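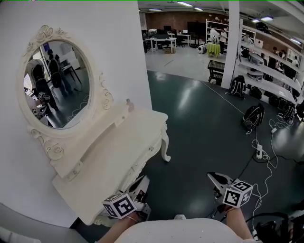
Cleaning an ornate white vanity without wrecking the paint?

I picked up a white vanity table from a place in Sedville in April and I love it to bits, but I am clueless about keeping it clean. The top is easy, I just wipe it. It's the rest! Mine has the oval mirror in a white frame with scrolly flower moldings at the top, sides and bottom, plus that curved leg that ends in a little scrolled foot, and dust gets into every single curl. I tried a damp paper towel and it left fuzz everywhere (ugh).
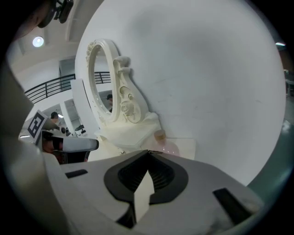

My sister swears by a spray called Salell but I'm nervous about it running down behind the glass. Also, is it okay to leave a glass of water on the top while I do my makeup, or am I asking for a ring? I paid $386 for it so I'd rather not learn the hard way.

Posted by mirrormoth, September 2022

tansy_and_tin
Soft dry paintbrush, the kind you'd use for trim. I go over mine every couple of weeks, top to bottom, and it gets into the carving way better than any cloth. For grimy spots use a barely damp cotton swab with 2 drops of dish soap in a cup of warm water, then dry it right away. Spray your glass cleaner on the cloth and keep it off the mirror itself, whatever brand it is. And get a coaster! I had a ring on a painted dresser for years from one iced tea.

dk_porchlight
coaster yes

oldhinges40
Agree with the brush. Try the soap on the back of a leg first, some white paint goes yellow or chalky when you rub it. Never used Salell so can't help you there.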